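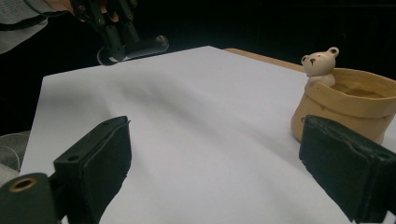
Skodthorpe Community Hall — fire and general safety check
March 6, 2022
Checked by: Karthik Chowdhury
Comments to: Iñaki Sepúlveda, bookings

1. Front doors open fully from inside without a key
Pass. The left one drags on the mat. I was told in September that the mat would be trimmed. Same mat.

2. Rear exit clear, inside and out
Fail. Stacked chairs inside, a trash can outside. The sign saying KEEP CLEAR was behind the chairs. Moved them myself, and I expect to move them again next time.

3. Exit signs lit
Pass, except the one over the kitchen passage, which flickers. The last report calls this "intermittent." It flickered the whole time I was under it.

4. Emergency lights, battery test
Partial. Hall and lobby held for the full test. The restroom light went out after 11 minutes. The Deltham electrician's sheet says all units passed. I would like to know how long he stood there.

5. Extinguishers in place, pins and tags intact
Pass. Tags are in date. The gauge on the stage unit reads at the very bottom of the green, and I don't find that reassuring. Get it looked at before it drops.

6. Smoke alarms
Pass on the test button. A test button tells you the horn works and not much more. Ask Deltham for a proper smoke test.

7. Posted occupancy limit
Fail. The lobby card and the one by the stage give different numbers. One of them is wrong, possibly both. Take them down and post whatever is on the certificate.

8. Kitchen
Range hood filter greasy. Fire blanket on its hook. The Bokar water heater has boxes pushed up against it — move them today, please. The log claims weekly cleaning, with 7 entries in a row in the same pen and the same handwriting, so I have my doubts.

9. Electrical cords and outlets
One power strip plugged into another behind the piano. Unplugged. The Seok space heater has a scuffed cord and shouldn't be used until somebody qualified has seen it.

10. Floors and stairs
Loose edge strip on the second stage step. Tape is not a repair.

11. First aid kit
Stocked, but the burn gel has expired. The accident book has no entries for two years. Either this is the safest hall in the county or people aren't writing things down.

12. Key box
Key 19 missing, no signature. Iñaki to chase.

Recheck items 2, 4, 7 and 9 before the next public booking. I'd want to see them in person. A note saying "done" won't do.

K.C.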